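**Dimanche 4 mars 2018**

Levé tard. Pluie jusqu'à midi. J'ai passé presque toute la journée sur les enceintes, il faut que je me décide avant que Tkachuk reprenne la paire de prêt.

Rappel pour moi-même : les Zoledach sont à la maison depuis dix jours, les Workach depuis hier soir. Même ampli, mêmes câbles, mêmes disques. J'ai commencé par le piano seul, à volume modéré. Les Zoledach sont plus claires, on entend bien les pédales et la respiration du pianiste. Les Workach sont plus rondes, un peu lentes dans le bas. Sur la voix, je préfère les Workach sans hésiter.
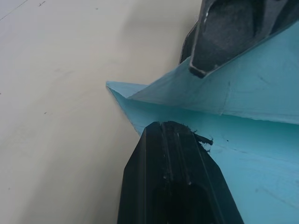

*Bleu clair sur fond crème.*

Lina Saliba est passée vers trois heures. Je lui ai fait écouter sans lui dire laquelle jouait. Elle a choisi les Workach sur les deux morceaux chantés et les Zoledach sur le quatuor. Elle trouve les deux paires trop grosses pour la pièce. Elle n'a pas tort, mais je ne vais pas recommencer à chercher maintenant.

Essayé ensuite avec le caisson Drevimach, coupure réglée à 80 Hz. Les Zoledach y gagnent beaucoup, les Workach presque rien. Un ronflement au fond de la pièce, près de la porte, qui disparaît quand je baisse le niveau du caisson de deux crans. À revoir avec le tapis.

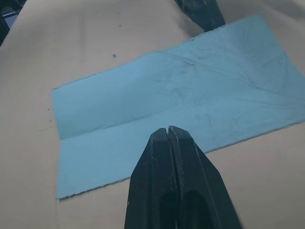
*La feuille bleue, à plat.*

Appelé Bohdan Lytvynenko pour les prix. Les Zoledach sont à 600 euros la paire, neuves. Pour les Workach il demande un peu plus, et il n'a plus que le modèle d'exposition. Il m'a parlé d'une éraflure sur le côté gauche, je ne l'avais pas remarquée. Le caisson, il le laisse à 243 euros. Garantie identique sur le tout. Je lui dois une réponse dans la semaine.
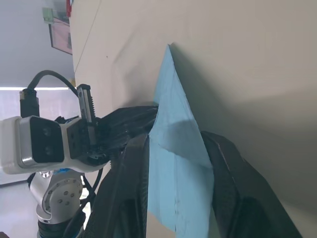 *Les plis, de près.*

Dîné d'une soupe. Réécouté le quatuor seul, lumière éteinte, avec les Zoledach et sans le caisson. Le violoncelle manque de corps. En avançant les enceintes d'environ 4 centimètres, c'est un peu mieux, ou alors je m'habitue. 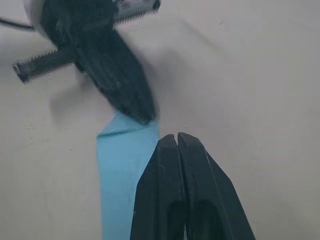 L'emplacement compte plus que je ne le pensais en janvier, quand j'avais tout poussé contre le mur. Un léger angle vers le canapé suffit à recentrer la voix. Pour retrouver la position demain, il me faudrait des repères au sol, du ruban adhésif bleu clair comme celui de la photo, qui se verrait bien sur le parquet. Je n'en ai plus, j'ai mis des bouts de papier et le chat en a déjà déplacé un. En acheter demain, avec des patins en feutre.

Je penche pour les Workach, sans caisson. Réécouter une fois à tête reposée avant de rappeler Bohdan.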